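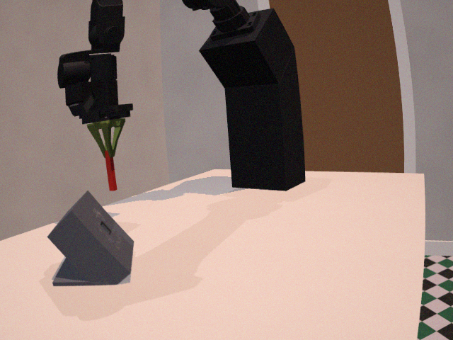

The bakery in Vakstead opens at six, but the ovens are warm from two in the morning. The baker who owns it agreed to talk on a Tuesday, after the last loaves were sold, and she asked me to leave out her name. "Everybody here knows already who it is," she said, "and the others don't need it."

She learned the work in Fallon, in a shop that made 900 loaves a day. She stayed there for six years and she says she did not taste the bread very often. "We had a timer for everything. If the dough was slow, the timer did not care." When she moved to Vakstead she brought one thing with her, a jar of rye starter, which traveled on the train between her feet.

The first winter was difficult. The flour from the Wolitum mill takes more water than the flour she was used to, and her loaves came out flat. She changed the recipe many times and wrote every change on the wall beside the mixer, in pencil. Some of it is still there. Now she makes the rye with 70 percent whole grain and lets it rest the whole night. "In summer less. In May I start to be careful."

On a good Saturday she sells around 700 rolls, and she does not want to sell more.
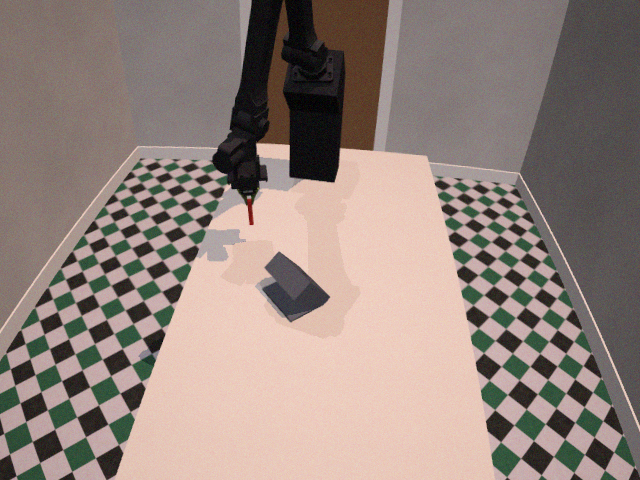
Shawky, who buys from her for his café, told me that he would take twice as many if she agreed, and that he asks her again every spring. She laughed when I repeated this to her. "He can ask. I am 55 years old and I want to sleep in the afternoon."

I asked what she would say to a person who wants to start with rye at home. She thought for some time. "Buy a scale. Don't use too much flour on your hands. And wait one day before you cut it, even if the children are crying."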